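**Recording household tasks for robot training: the house rules I wish I'd had in March.** Long thread, I've been collecting these for months and I'm so happy to finally have them in one place!

**1/** Quick background. I write the practice guide for our first-person recordings, the ones where a person does an ordinary chore and the robot side learns from it. Our guide began as 4 lines on a sticky note. It's now a real document and people read it (!!).

**2/** Rule one: both hands in view before you touch anything. If you're moving two things at once, keep them apart enough that each grip reads on its own. Plants are wonderful for this, small pots, awkward tops, you have to commit to a hold.

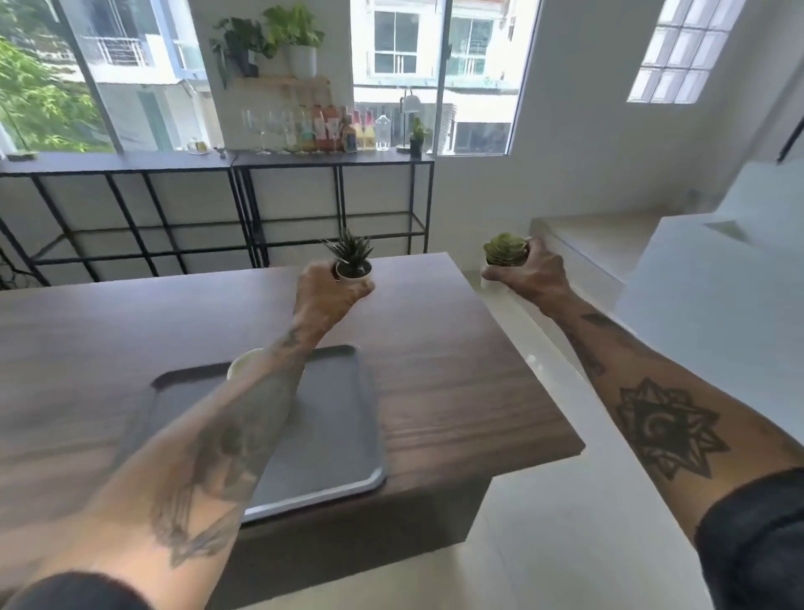

*Two hands, two succulents, one grip each.*

**3/** Rule two: leave the room alone. Our first draft said to clear every surface and Janelle Agbayani talked me out of it in one phone call. Bottles, glasses, lamps, jars, leave them where they live. A robot in a home is going to meet all of it.

**4/** Rule three is consent, and it's the one I'm strictest on. Everyone who might wander through gets told before we start, and they can ask for a clip to be pulled later with no reason given. We keep a sign-off sheet per location. Name, initials, done.

**5/** Tattoos! I get asked every week. They identify a person just as well as a face does, so our form has its own line for them. You can say yes to your hands and no to your face. Please steal this for your own form.

**6/** Rule four: carry at the speed you'd carry for a guest. People rush when they know they're recording and then every tray run looks like a relay race. Take the tray in both hands, keep it level, look where you're going. 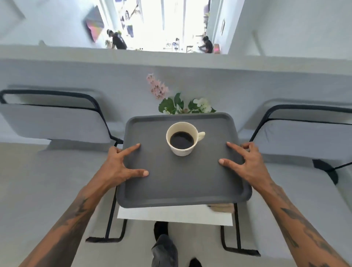
**7/** And say your label out loud or write it down right after, while you still remember what you meant to do. "Serve coffee" and "clear coffee" can look the same for a second or two. We went back through 1,712 clips last winter to fix exactly that mix-up. Never again.

**8/** Labels are verb first, object second, place last. "Put plant on ledge." No adjectives unless there are two of the thing. This one rule cut our arguments on Tuesday calls by a lot, and I love it more than is reasonable.

**9/** Rule five: keep the fumbles. A slip and a second try is good material. Tag it as a retry and move on. The only thing we throw out is a clip where somebody got hurt or somebody said no.

**10/** We're at over 3,000 clips under these rules now, and the full guide is 24 pages with the Clarnik naming sheet at the back. Next up is the section on pets, so if you have a cat policy, send it to me please!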